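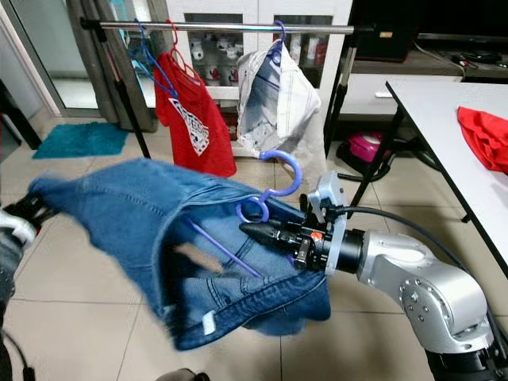 Skineck House, April. Entry for the clothing store.

The store was opened at a quarter past eight. The morning was given to the hanging of garments received from the Dotuvcombe collection, which had been standing in sacks in the corridor for longer than this office would wish. The delivery note gives the total as 438 pieces. It was agreed at the last meeting with Ranard that nothing should go to the shop floor folded if it can be hung, and the work was carried out on that footing.

Denim was slow, as it was last spring. The cloth is heavy and the seams catch on the bar of the hanger, so that one end of the garment must be held up while the hanger is worked in through the opening. A thin plastic hanger is adequate for a shirt. For denim it bends, and the garment slides to one side by the afternoon. A request for stouter hangers has been entered in the order book under Bevan, together with a note that the previous request, made in the autumn, was never answered.

The question of colours was raised again. Hangers reach us in red, blue and purple as the donors send them, and there is a view at Ranard that each colour should stand for a size. The writer does not support this. A red T-shirt on a red hanger looks very well, but the supply cannot be relied upon, and a system that fails whenever the purple ones run short is no system. Sizes will continue to be read from the label.

The chrome rail is satisfactory. It should be kept to light garments at the ends and heavier ones towards the middle. The white cabinet with the glass doors is to remain where it is until a decision is reached on the hats. Its key is on the hook in the office and should be returned there - it was found twice this month in the tea tin.

Luncheon was taken at one. In the afternoon the price tickets were checked, and almost 700 remain in the drawer. A further 2000 have been ordered from the usual printer, in the plain style. The lower lamp in the corridor has failed again and has been reported.

The remaining sacks were labelled and moved to the dry side of the corridor. The store was locked at ten minutes to five. Tomorrow: children's coats, and a letter to Bevan.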